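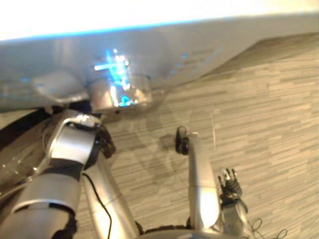 A clear cup at the front edge of a gray table, with two robot arms reaching in from below.

How to Test Whether a Robot Can Clear a Table

Posted 13 April 2019

Every few months a company tells us that household robots are nearly ready, and the proof is a short clip of a machine picking something up. I've watched a lot of these clips. I've also run my own table-clearing test on several machines, and my answer to "can they do chores yet?" is still no, with a couple of narrow exceptions that I'll get to.

You don't have to take my word for it. If you have access to a robot with at least one working arm, or if a salesperson is about to show you one, this is the test I use. It takes an afternoon, and it needs nothing you can't find in a kitchen.

What you need

A table you'd normally eat or work at. Don't buy a special one, and don't raise or lower it to suit the machine.
A clear drinking cup, glass or plastic.
An opaque mug with a handle.
A plate with a few crumbs on it.
A damp cloth.
A tray or dish rack to put things in.
A notebook and a clock.

The clear cup matters most. Depth cameras have a hard time with transparent things because light goes through them or bounces off in odd directions, and the machine can end up thinking the cup is somewhere else. Demos tend to use bright solid blocks and soda cans. Your kitchen is full of glass.

Step 1: Set the table badly

Put the clear cup at the front edge, where a person in a hurry would leave it. Put the mug in the middle and the plate at the far side. Leave the lights however they usually are. If the tabletop is shiny and throws reflections, good. In the picture there are blue streaks of light on the table right by the cup, and a row of small blue dots trailing off along the surface. Anyone who lives with a window or a lamp has some version of that.

If the person running the demo asks to move the cup to the center or close the blinds, write it down. I count that as help.

Step 2: Start from a bad position

Demos usually begin with the arms already up over the table and the hands open. Ask for the hands to start below the table edge. Now the machine has to work out where the edge is and get around it before it can touch anything. Look at where the left hand is in the picture, just under the front edge and close to the cup. A person would sort that out without a thought. For a robot with thick rounded shells on its arms it's a real planning problem, and a bumped table at this point means a cup on the floor.

Use a plastic cup for the first few tries. I learned that one the expensive way.

Step 3: Run ten attempts, then stop

Give one instruction: clear the table. Then keep your hands in your pockets. Do 10 attempts and reset everything by hand after each. Move the cup a little every time, left or right along the edge, and turn the mug so the handle faces a different way.

For each attempt, write down four things:

Did the cup end up standing in the rack?
Did anything fall, tip or slide?
Did a person step in, by touch, by keyboard or by remote control?
How long did it take?

The third one is where most of the magic goes. A lot of what gets called autonomous has somebody in the next room with a headset on. Ask directly, and ask again if the answer is long.

Step 4: Do it yourself with a clock running

Clear the same table at a normal pace. It took me 32 seconds, crumbs included. That's the number the machine has to live beside. I don't insist that it be as fast as me - a robot that works slowly while I'm at the store would be fine - but slow only works if it can be left alone.

Step 5: Wipe the table

Most machines never get this far. Wiping means pressing down evenly, following the edge, and noticing the spot you missed. Hand over the damp cloth and see whether it gets the crumbs off the surface or just moves them around. Check the far corners. Score it pass or fail.

How to read the results

I use a simple rule. Anything that fails more than once in ten, or needs a person even once, isn't doing a chore. It's giving a performance of a chore.

The best run I've recorded was at a workshop in Parkbridge, where a two-armed machine got the clear cup into the rack on 4 attempts. The mug went better. It never passed the wiping step, and the cup score dropped again when we switched on a second lamp.

The Ornine people sent me a nicely printed sheet claiming 2,138 successful grasps in a row. I believe the number. I also asked what was being grasped, and it was the same foam cylinder in the same spot. The sheet for the Fang gripper had the same problem, with better photos.

Where the machines do work

I said there were exceptions. At a small parts shop in Gultbridge I watched an arm move metal blanks from a bin to a fixture for a whole shift last August. The blanks were identical, the bin was bolted down, the lighting never changed, and a fence kept people out. It did the job well. I'd buy one tomorrow if my kitchen had identical dishes bolted down behind a fence.

Floor vacuums also count, if you pick up your socks first.

Before you spend money

Bring your own cup to the demo. Put it on the edge of the table yourself, ask for ten tries, and get the failure count in writing along with the name of the software version that was running. If they'd prefer to email you a video, ask for the full recording with no cuts and the operator in view.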